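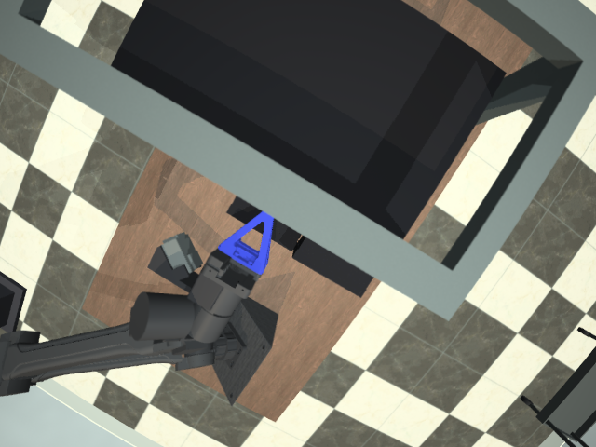
Sealing old floor tiles before grouting, or after?

Posted 31/03/2019 in Floors and Tiling
555 views | 3 replies | 2 shares

We are redoing the hall and the downstairs loo. I bought reclaimed cement tiles from a yard called Valdovinos, and they have been stacked in the garage since January. They are the porous sort, with no glaze. I have laid the loo already with a grey flexible adhesive and left it two days. The grout is a dark grey one by Zokeo and the tub says it may stain unglazed tiles.

My father-in-law says seal first, then grout, then seal again. The man at the shop said only seal at the end or the grout won't stick. I don't want to buy two lots of sealer if one will do. The hall is 11 square metres, so it adds up. Also, a few of the tiles have a whitish bloom on them which comes back after I wipe it off. Should I do something about that first?

tilehall34

4 comments

Bikisari
Seal first. Unglazed cement tiles soak up dark grout and you will not get it out afterwards. Your father-in-law has it right.

Put on one thin coat with a brush or a lint-free cloth and wipe off whatever hasn't gone in after ten minutes. Try to keep it off the sides of the tiles. A bit running into the joints doesn't matter much, but if you flood them the grout has less to grip, and I expect that's what the shop meant. Leave it overnight. Then grout a small area at a time, a square metre at most, and clean it with a damp sponge as you go. Second coat when the grout has fully dried, which in an unheated hall can take a week.

The white bloom is salts coming out as the tiles dry. Don't seal over it. Brush it off dry with a stiff brush, wait a few days, and see if it returns. Wiping with a wet cloth puts more water in and brings more salts up. Don't use brick acid on cement tiles, it eats the surface.

I would do a spare tile first, half sealed and half not, and smear grout over both.

2 people found this useful | Share

Revudis
I just used a lighter grout and sealed at the end, looks fine. Mine were porcelain though.

0 people found this useful | Share

hobbs_lane
Agree with the first reply, with one thing to add. Check whether your sealer is the kind that soaks in or the kind that leaves a film. For a hall you want the first. The film sort scratches by the front door and then has to be stripped before you can recoat.

On cost, a litre went further than I thought on the second coat, as the tiles had already taken up what they wanted. Buy one tin and keep the receipt for a second. My loo took a lot more per metre than the kitchen did and they were from the same batch, so I wouldn't trust the coverage figure on the label with reclaimed stuff.

If the garage is damp, bring the hall tiles indoors now and stand them on edge with gaps between.

1 person found this useful | Share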